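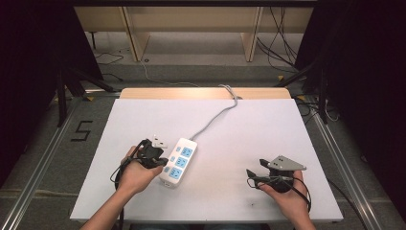 A white power strip on the work board, its grey cord running off over the table.

The first thing you hear at Samran Phuthong's place in Vurnby is the chimes, and then, if you stand still for a moment, the rather lovely clatter of a steel ball finding its way home. He has been looking after electromechanical pinball tables for most of his adult life (he came to it through jukeboxes, which is a long story and he tells it well), and the one he loves best is Harbour Lights, a modest two-flipper game built by the old Plavov works.

Only 799 were made. Samran knows of 48 still playing, and he will happily talk you through most of them over a pot of tea. His own came from a seaside café in Prituvska, where it had stood under a tarpaulin with a family of mice in the cashbox, and it took him until July to get the score reels turning again.

What makes it special? The lighthouse, mainly. It sits high on the left, and a clean shot up the lane lights the lamp and gives you 500 points, which sounds like nothing beside the millions handed out by later tables but feels like a fortune when you've been chasing it all evening! The flippers are short and the gap between them is wicked, so you learn to nudge, gently, with the heel of your hand.

I played 64 games over my two days there and lit the lamp in nine of them. Samran, who was making toast at the time, wandered over and did it with his first ball. He is now hunting for a backglass for a second machine, and has his eye on one in Phromma, if the owner ever answers the telephone.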